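Rastumthorpe Tool Library
Barham Bench Guide
Section 5: Sorting your spanners into the tray

Welcome to our favourite section! If you have worked through the earlier ones you will have your box unpacked and your shelf up, and now comes the bit where the tools go where you can find them. It's a quick job, it's a pleasant one, and it makes every repair afterwards go more smoothly.

What you will need

The shallow tray from your starter set, or any tray with straight sides
Your spanners, both fixed and adjustable
Two soft cloths, one dry and one for oil
A little light machine oil
A clear bit of floor or bench, wider than the tray itself

5.1 Getting ready

1. Empty the tray completely. Yes, even the odd washers in the corner.
2. Wipe the inside with a dry cloth. Scuffs are fine and won't come out anyway, so don't scrub.
3. Set the tray down with its long sides running left to right in front of you.
4. Leave a space on the left of the tray, long enough to lay a spanner down at full length. We'll call this the waiting row.

CAUTION: Keep knives and anything else with a blade out of the waiting row. Close or cover the blade first, then put the tool in the tray with its handle towards you.

5.2 Checking each spanner

Take one spanner at a time and give it a proper look. It's tempting to grab a handful (we all do it), but you'll miss a chipped jaw that way.

1. Look at the open end first. The two inner faces should be flat and parallel, with no burrs.
2. Run the dry cloth down the shaft, right to the other end.
3. Read the markings. Makers stamp sizes and names in all sorts of places, so turn the tool over before you decide it hasn't got any.
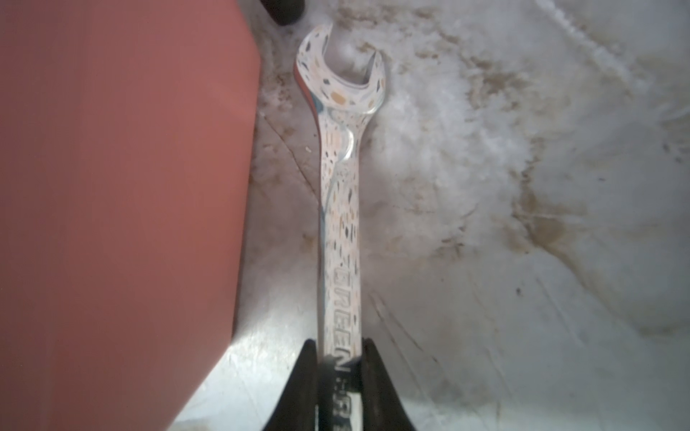

4. If the lettering is hard to make out, tilt the tool towards a lamp. Shiny chrome picks up every colour in the room and the letters can vanish into it. A sheet of plain white paper held above the shaft works wonders – try it once and you'll never go back to squinting.
5. Write the size on your tool card. If you can't read it, try the spanner on a bolt you know and write down that size instead.

NOTE: Tools from the Arancibia loan box have a card number as well. Numbers up to 200 are hand tools, and anything from 1000 upwards belongs to the bicycle set and should go back on its own hook.

5.3 Laying out the waiting row

Now for the satisfying part. As you finish each spanner, lay it in the space to the left of the tray. Put them side by side with a finger's width between them, all pointing away from you or towards you. It doesn't matter if the fixed ones and the adjustable ones are mixed at this stage.

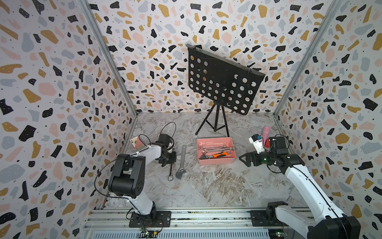 Fig. 5a. Sorting under way: two combination spanners lying in the tray, with other spanners out on the floor to its left.

Adjustable spanners want a moment of extra care:

1. Turn the little wheel until the jaw is fully open, then fully closed.
2. If it sticks, put one drop of oil on the thread and work it back and forth.
3. Wipe off what's left. A greasy handle is a nuisance, and on a rubber grip it's worse.
4. Leave the jaw nearly closed for storage.

CAUTION: Oil on a smooth floor is very slippery. Wipe up drips straight away, and keep the oily cloth off the floor altogether.

5.4 Filling the tray

1. Check that the tray is empty and that everything you want to store is in the waiting row.
2. Start with your longest spanner and lay it in at a slant, corner to corner if it needs the room.
3. Lay the next one alongside it, and carry on down through the sizes.
4. Put the adjustable ones in last, near the front edge, where they are easiest to lift out.
5. Give the tray a gentle shake. If things slide about, move a long one closer to the side.

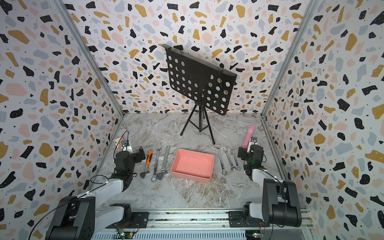
Fig. 5b. Three tools laid side by side to the left of the tray.

The Barham tray is meant for up to 16 hand tools, fewer if yours are big. Please don't heap them! Once you can't see the bottom layer you'll be rummaging again by June. A second tray stacks neatly on the Brostenberg shelf, and the fixing holes for that are covered in Section 6.

5.5 Putting it away

Lift the tray with both hands, one under each short side, and keep it level. Slide it onto the shelf with the adjustable spanners facing out, and clip your tool card to the shelf edge.

Guide last revised Saturday, June 18, 2022.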